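Airing a duvet indoors: over chairs or on a rack?
Forum: Laundry and Bedding
Thursday, August 7, 2025

pipistrelle_k wrote:

We've moved into a second floor flat with no balcony and no garden. Until May I had a washing line and never gave the duvet a thought. Now it gets aired over the back of a dining chair.
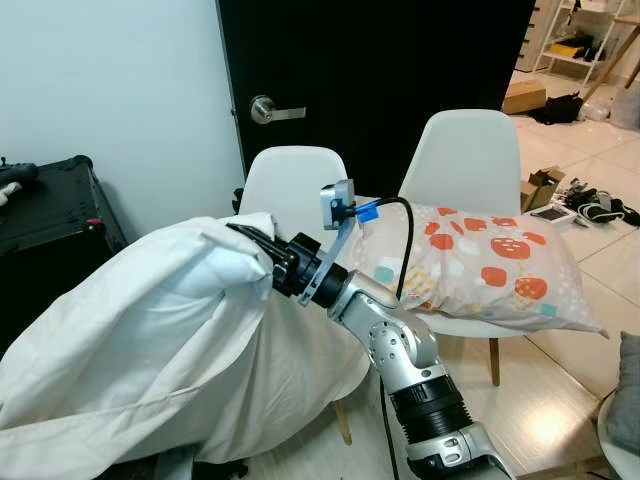

It's a white double duvet, all seasons weight, and I take the cover off and leave it for the morning while I do the other jobs. The pillow goes on the next chair along. What I can't settle is whether one chair is enough. The duvet hangs in folds and the inside of the folds must be getting hardly any air. I could push two chairs back to back and spread it over both, but then there's no walking through the room.

So, three things I'd like to know. Do other people use chairs, or have you bought something? How long do you leave it? And do you air pillows in the case or out of it?

I don't want to buy a tumble dryer. There's nowhere for it to go.

----

marrowfat wrote:

Chairs are fine. I've done it for years. Two of them with the seats facing outwards and a gap between the backs, duvet over the top like a tent. The air gets up the middle. One chair works as well but you have to turn the duvet over halfway through.

Pillows out of the case. There's not much point otherwise.

----

Taras Mykhailiuk wrote:

I'd disagree about the pillows. A cotton case breathes well enough, and if the pillow is going on a seat you want something between it and whatever people have been sitting on. I air mine in the old case and put the clean one on when the bed gets made.

As for how long, 90 minutes with a window open. More than that does no harm, but I've never noticed it doing any extra good.

----

hobnail2 wrote:

Moulded chairs like those have one thing going for them: no corners to snag on. We had ladder-back chairs and I tore a duvet on a split in the top rail. There was down in the hall for weeks.

What I'd watch is the floor. A double over one chair nearly always reaches the ground on one side, and then you've aired it and dusted the skirting with it at the same time. Fold it in half lengthways first and then hang it.

----

pipistrelle_k wrote:

Thanks all. Folding it in half is what I was trying to avoid as it makes it twice as thick. But I take the point about the floor. I sweep that side of the room before I start, most of the time.

The pillow has its case on because I'm lazy. It's the strawberry one and it goes in the wash at the end of the week with everything else.

----

Jairo Ccori wrote:

Get a rack. I held out against it for a long time and I was wrong. Mine is a Palomino, the tall folding sort, and it goes flat behind a door. The duvet goes over the top two rails and both faces get air. The chairs stay where they are and you can sit down to breakfast.

It cost me 159 in the sale, and that's a lot for some bars, I know.

----

marrowfat wrote:

159 for a clothes horse?

----

Jairo Ccori wrote:

It's heavier than a clothes horse. A cheap one folds up under a damp king size, and I know that from having had two of them do it. For airing a dry duvet you could get away with a cheap one, I'll give you that.

----

marrowfat wrote:

She's airing a dry duvet.

----

Jairo Ccori wrote:

She'll have to wash it some day.

----

oldbrine wrote:

Could we talk about the bed? It's the right size, it's flat, and it's already there. I throw the duvet right back over the foot end when I get up, open the window and leave the room. By the time I've had a shower and breakfast it's done and so is the mattress. I don't see why anyone carries bedding into another room.

----

Taras Mykhailiuk wrote:

Because the underside stays on the mattress if you have no footboard. With a footboard your way works. I have a divan with nothing at the end, and the duvet just slides off onto the carpet.

----

pipistrelle_k wrote:

Same for me, no footboard. The bedroom window also only opens a crack, on a restrictor. The room with the chairs has the better window, so that's where everything goes.

----

hobnail2 wrote:

Do you shut the door while it's airing? In our last flat we found it made a big difference. With the door shut the room just got cold. With the door open and another window open across the hall there was a draught through, and the duvet moved a bit on the chair. That's what you're after.

----

pipistrelle_k wrote:

I've been shutting it, to keep the rest of the flat warm in winter and then out of habit. I'll try it open.

----

Clerna wrote:

A door is also a good place to hang a duvet. Over the top, one half each side. Put an old sheet over first as the top edge of a door never gets cleaned and you'll find a grey line on a white duvet. Ask me how I know.

I've done this with singles and doubles. A king is too heavy and I wouldn't trust the hinges.

----

marrowfat wrote:

I wouldn't trust the hinges with a double either, if it's wet. Dry, fine. Painted doors can mark as well, dark paint more than light. I had a navy one that came off on a towel.

----

Clerna wrote:

Hence the sheet.

----

stilton_road wrote:

Can I add a question? We have a Stunden duvet, the wool-filled kind, and the leaflet says to air it often and wash it hardly ever. Over a chair the filling seems to slide down to the hanging end, and when it goes back on the bed there's a thin strip across the middle. Is that the chair or the duvet?

----

hobnail2 wrote:

Which way do the channels run? If it's sewn in long channels and you hang it with the channels going up and down, the filling will drop. Turn it so they run along the chair back. If it's sewn in squares it shouldn't shift much whichever way you put it.

----

stilton_road wrote:

Long channels. I've been hanging it the wrong way, then. I'll turn it tomorrow and see.

----

oldbrine wrote:

Another vote for the bed.

----

Taras Mykhailiuk wrote:

Going back to the first post and whether one chair is enough. I'd say yes, if you move it. Hang it with the middle over the chair back, pull the folds apart with your hands so it isn't bunched, and after 45 minutes lift it off, give it a good shake and put it back the other side up. The shake does more than the hanging in my opinion. You're trying to get the stale air out of the filling and you can do half of that in a minute with your arms.

----

marrowfat wrote:

Agree with that. Shake it by the short end, then by the long side. If you're not very tall, stand on the bed to do it.

----

pipistrelle_k wrote:

I tried a few of these over the past couple of days, so here's where I've got to.

Two chairs back to back: better, as marrowfat said. It does block the way to the door, so I can only do it when I'm not going in and out.

One chair with a turn halfway: nearly as good and much less bother. I pulled the folds open this time. I'd been dropping it over in a heap before.

Door open and the kitchen window open: this made the most difference. The duvet was noticeably fresher and the room didn't get stuffy.

Pillow out of its case: couldn't tell, to be fair to both sides. I've gone back to leaving the case on and giving the pillow a thump on each side when I turn the duvet.

I haven't tried hanging it over the door. It's a black door, and after what was said about dark paint I'd rather not with a white duvet, sheet or no sheet.

----

Jairo Ccori wrote:

And the rack?

----

pipistrelle_k wrote:

Not at 159. If I see one second-hand I'll think about it for wash days.

----

Clerna wrote:

Try the local selling pages at the end of the month when people are moving out. I got a Simard one for next to nothing. It had a bent foot, which I straightened in the vice. It holds a double with no trouble.

----

stilton_road wrote:

Turned the wool one so the channels run along the chair. The thin strip is still there but it's no worse after a morning's hanging. I've been patting the filling back across by hand. Does it ever even out by itself?

----

hobnail2 wrote:

Not by itself, no. Lay it flat and work along one channel at a time, pushing from the full end. It's dull work, put the radio on. You should only need to do it once if you keep hanging it the right way round.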